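Handout 8: Notes from the Ruvport open day

Read before the September lab. Bring your own notes too, if you took any.
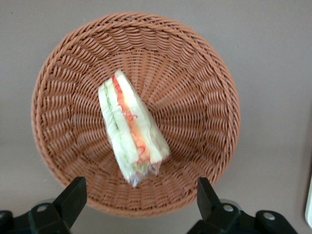 I asked everyone to write down one thing the demonstrators did that was not in the printed program. Most of you wrote "lunch." Fair enough, but it will not get you through the report.

What the program promised: pick and place of soft packaged goods, presented by Bereket Teshome and Riaan Steyn. Sixty minutes, questions at the end. The questions began in minute two, when Gervásio Dantas asked why anyone would start with a sandwich.

Teshome's answer, more or less as given: a box has flat sides and keeps them. A wrapped sandwich has a shape only until you squeeze it. Clear film is also a nuisance for vision, as it shines where it is creased and shows you the bread where it isn't. Grab the gathered end of the wrap and you are holding mostly plastic.

Terms to know

Approach: the path the open fingers take toward the item.
Grasp width: how far apart the fingers stop. Too wide and you carry air. Too narrow and you have made a panini.
Wrist view: what the camera near the gripper sees. Good for the last few inches, poor for knowing what else is on the table.
Occlusion: something in the way, often your own finger.

Steyn mentioned 564 logged attempts on the Drenorum bench and declined to say how many sandwiches that took. He did say a basket is harder than a tray, as the sloping walls limit the angles you can come in from. Write that down. It comes back in question three of the lab sheet.

For the report: one page, one grasp, one way it could go wrong. "The robot might drop it" is a start and only a start. Hand it to Hagos Mekonnen.

Related items
Handout 7: Reading a gripper data sheet
Lab sheet: Grasp width and soft goods
Open day parking and other regrets

67 shares | 8 comments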